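Filed under: How Things Work > Food and Kitchen > Ages 7 to 11

Why does bread go brown when you toast it?
By Sze-wing Kuo
10 March 2025

Take a slice of ordinary white bread and give it a good sniff. It smells nice enough, a bit soft and sleepy. Now toast it, and the whole house knows about it! My cousins in Travberg could be fast asleep two floors up, and the smell of toast would have them down the stairs in their socks before the butter was out of the fridge.

So what has happened to that slice? It went in pale and floppy and it came out brown and crunchy, and it even tastes different, and all you did was make it hot.

The first thing to know is that bread has a lot of water hiding in it. You can't see the water, but it's there in the soft part, and it's what makes a fresh loaf feel squashy. When you toast a slice, the outside gets very hot and the water near the surface turns into steam and floats away. While there is plenty of water about, the bread can't get much hotter than boiling water does, so it stays pale for a while (this is the boring bit, when you stand there with your plate and it feels like forever). Once the surface has dried out, the heat can really climb, and then the browning starts.

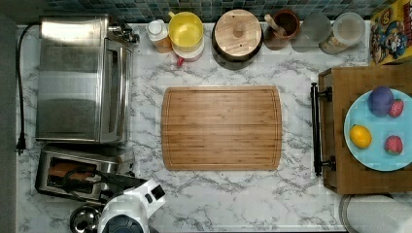 Browning needs two kinds of tiny things, much too small to see. One kind is sugar. Even bread that doesn't taste sweet has a little sugar in it, because flour is full of starch, and starch is made of lots and lots of sugars joined up like a paper chain. The other kind comes from protein, which is the part of flour that makes dough stretchy. The little pieces that proteins are built from are called amino acids -- you say it "a-MEE-no".

When sugars and amino acids get hot enough together, they join up, break apart and join up again in new ways. They make hundreds of new things that weren't in the bread before. Some of them are brown, and those give toast its colour. Others are very light and drift off into the air and up your nose, and those are the lovely smell. Scientists call all of this the Maillard reaction (say "my-YAR"), after a French scientist who wrote about it more than a hundred years ago.

You will find the same thing going on in roast potatoes, biscuits, pancakes and the crust on a pie. A boiled potato never goes brown, however long you leave it bubbling, and now you can work out why. It's sitting in water, so it can't get hot enough!

If toast is left in too long, the brown turns to black. By then a lot of what's left on the surface is carbon, and it tastes bitter. My gran in Crichton used to scrape hers over the sink with a knife and eat it anyway, with a great deal of marmalade.

Something to try, with a grown-up to help: toast one slice of fresh bread and one slice that is a day or two old, on the same setting. Look at them side by side. The older one has often lost some of its water already, so it may brown sooner. Then you can eat your experiment, which you can't do with most of them.

Comments (3)

Evley
My class tried the two slices and the old one went darker! We had 15 people wanting a bite.

Pleleo
Does it work with crumpets? They take ages in ours.

Sze-wing Kuo
Yes it does, Pleleo! Crumpets are thick and rather damp inside, so there is more water to get rid of first. Two goes usually does it for me.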